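Ludero House Kitchen Meeting
December 2, 2025
Notes taken by Idun Forsberg

We got going a few minutes late while people found chairs, and Ingvild Kristiansen, who was chairing, thanked everybody for coming out after what has been a long and busy stretch for the kitchen. The notes from last time were read and accepted with one small fix to the spelling of Endora.

Money. The kitchen fund stands at $800. Ingvild would like to keep $300 of that untouched until May, when the counter is due for its next oiling, and everyone was happy with that. The bill from Atanasov for the work under the sink came to $27 more than the quote. Idun will pay it and ask them kindly what the extra was for.

Dishes. We spent the longest time on this one, as we usually do! The dinner on the 21st of last month went wonderfully and the food was praised by all, but the mugs and bowls sat until the next afternoon. After a good-natured back and forth we agreed that whoever cooks is excused from washing, and that everyone else rinses their own things before leaving the room. Small cups and spoons go on the rack first so they don't end up under the bowls.

Sponges and sprays. Ingvild asked that the sponge be wrung out at night - several people admitted to forgetting. The spray bottles will stay by the left basin, where they are easy to reach, and the wipes at the back corner. Idun will put fresh labels on any bottle whose label has worn off. 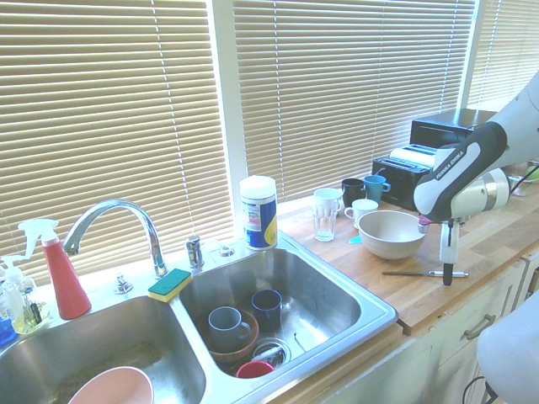
The sink and counter, with mugs and bowls in and beside it.

Blinds. Wakis can send somebody to clean the blinds over the sink. We all like the daylight there and would be sorry to lose it to dust, so Ingvild will call for a price.

Other business. A set of measuring spoons has gone missing. Please look in your drawers at home. Leftover soup was shared out and we finished up at the table.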